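April 28, 2024
By Marcelle Besnard

Rinham Woodshop Opens Its Doors for Fall Classes

We are so very pleased to share that Varma Woodshop in Rinham will offer evening classes in board making this October, with room for 38 neighbors, beginners most welcome! "People have been asking us for years, and we finally found the space," said owner Laurinda Vieira. 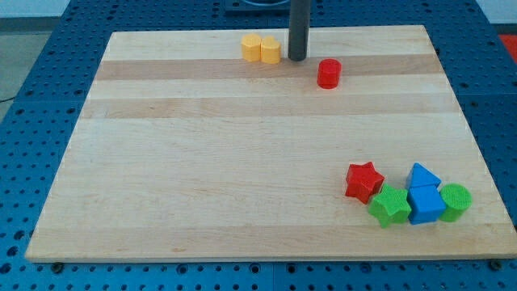 Do I need to bring my own tools? Everything you need is at the shop.

Recent items
Spring hours at Varma
Caring for maple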